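How to clear and wipe down a shared tabletop

Posted March 23, 2025 in Workspace Care

This method suits a plain, light-coloured tabletop with a raised shelf at the back, such as the tables in the Burnham study rooms. Allow 4 minutes for clearing and 3 for wiping. Dark tops show streaks more readily and need a second dry cloth.

What you need

Two cloths, a spray bottle of diluted dish soap and a tray. Cloths from the Peko range work well, but any lint-free cloth will do. Do not use a scouring pad on a sealed surface – it dulls the finish, and the dull patch catches dirt.

Steps

1. Take dishes off first. Scrape any food into the bin, stack plates by size and carry them on the tray.

2. Empty cups at the sink before moving anything else. Remove straws and tags, then rinse.

3. Put used tissues in the garbage. Cloth goes in the laundry.

4. Return pens to their holder with the caps pushed on until they click. An uncapped marker lying on its side will stain a beige top.

5. Fold eyeglasses and set them on the shelf with the lenses facing up.
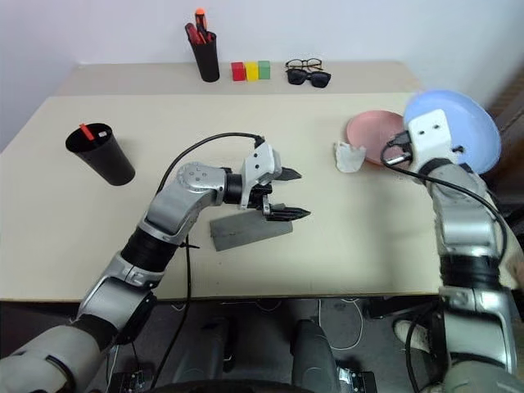
6. Spray the cloth, not the table. Wipe from the back shelf toward the front edge in straight, overlapping passes.

7. Lift flat items and wipe under them. Grit trapped beneath a heavy block will scratch the top when the block is slid.

8. Dry with the second cloth.

Shelf items

Small things such as cubes and pen holders can stay on the shelf between weekly cleanings. Once a week, move them to one end, wipe, and repeat for the other end.

The wiping order was revised last September. The older version started at the front edge and left crumbs against the shelf.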